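Vodik 3 review: two months with a motion planner that finally talks back

I've been putting off writing this because every time I sat down to do it, another point release landed and fixed whatever I was going to complain about. So, here goes, before the next one. I've had Vodik 3 planning for our two-arm cell since the beginning of September, mostly on small pick and place work, and I like it a lot more than I thought I would.

Quick background for anyone who hasn't run into it. Vodik is a planning and execution layer that sits between whatever decides where the gripper should go and whatever turns the motors. You give it your robot model, your table and your obstacles, and it hands back a path that doesn't hit things. We used Urumitz before this, and before that a pile of scripts that Aminu Yusuf wrote and then, very sensibly, moved to another city.

Install was painless. I had both arms loaded and moving in the viewer before lunch, and I'm slow! The setup wizard reads your model file, asks you a handful of questions about joint limits (read these, more on that in a minute) and builds its collision tables in the background. Ours took long enough for a coffee. Urumitz used to take long enough for a coffee, a walk and a light argument.

The thing that sold me is the failure messages. When the old planner couldn't find a path you got "planning failed" and a shrug. Vodik tells you which pair of shapes got too close, at which point along the path, and by how much, and then it draws the whole mess in the viewer with the guilty parts in pink. The first afternoon I found out that a third of our failed plans came from one padded box around a wrist, which I had made far too fat a year ago and forgotten all about. I shrank it and the failures just went away. I was thrilled and also a bit embarrassed.

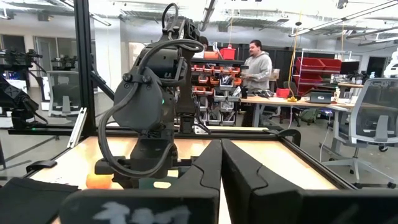

Speed is good too. I ran 200 random start and goal pairs through both planners with the same model and the same padding, and Vodik was done in less than half the time. More useful to me, it was even. Urumitz would be quick, quick, quick and then sit there thinking on one query while everything waited. Vodik's slowest answer was roughly 8 times its average, and I can live with that. Your numbers will be different, so run your own before you go waving mine at your boss.

Two-arm planning is where I expected it to fall over, and it mostly doesn't. You can plan both arms together, which is slower and safer, or let them plan separately and have the scheduler hold one back when their paths cross. I use the second mode almost all the time. It gets a little timid when both grippers want the same patch of table -- you'll see one arm hang back well after the other has cleared out -- but there's a slider for that. Start at the default and nudge it down. Solveig Hägglund went straight to the lowest setting and came back looking for the stop button.

Now the grumbles.

Cables. Vodik has no idea they exist. If your arm wears a cable on the outside, the planner will happily wind the wrist round and round until something pulls tight. The workaround is to narrow the range on the last joint in the config, and that's what the wizard question about "preferred range" is for, although you would never guess it from the wording. I put ours in by hand and haven't had a problem, but I'd love a proper cable model, or even a warning that says hey, you've turned this thing the same way five times now.

The perception hook is only okay. It takes a point cloud and turns it into little blocks to avoid, and that part works, but small items on the table get swallowed up into the table itself unless you set the block size pretty fine. Set it fine and everything slows down. I ended up feeding in object poses from our own detector and using the cloud only for the big stuff. Ragnvald Kristiansen at Strand told me he does the same thing, so I don't think it's just me being clumsy.

And the docs, oh boy. The tutorials are lovely and the reference pages read like they were written for the people who already wrote the code. Half the parameters have a one-line description that repeats the name of the parameter. "max_hold_time: the maximum hold time." Thanks! In what units? (Seconds. I found it in the source.) The forum makes up for a lot of this. Mahmoud Zerouali seems to answer every thread there within the hour, usually with a config snippet you can paste right in.

Upgrading from version 2 is worth a mention. The config format changed, and the converter they ship handles most of it but silently drops custom gripper shapes. Keep your old file around and compare. We weren't on version 2 ourselves, but I helped the folks over at Benemcombe move their setup across and we lost most of an afternoon to that one.

Who's it for? If you have one arm doing one motion all day, save your money, you don't need this. If you change tasks a lot, or run two arms close together, or you're just sick of guessing why a plan failed, get the trial and load your own model into it. The trial has every feature switched on, only the log export is limited.

I'm giving it 4 out of 5. Add the cable thing and fix those reference pages and I'll happily come back and bump it up.

Update: 3.2 came out while I was proofreading. The hold time page now says seconds.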